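Practising the two-arm pick in the sim

Before I let the arms loose on my bench in the shed, I run everything in simulation. Start with the tray and two cubes, nothing fancy. Set the table friction first, then load both arms and check they mirror each other. I use 200 steps for the approach and 100 for the close - go quicker and the cubes skid off.

Save the scene as hiroro_tray before you touch the gripper settings. I didn't, and lost an evening! 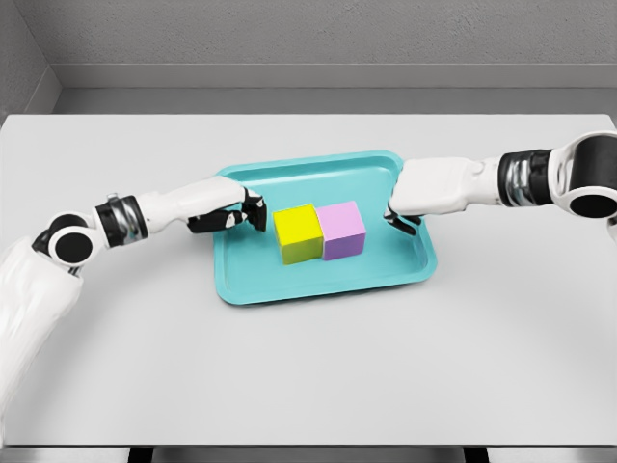
Next, open the log and look for contact warnings. One or two are fine. If you get loads, lower the closing force a bit and run it again with the same seed (mine's 3762).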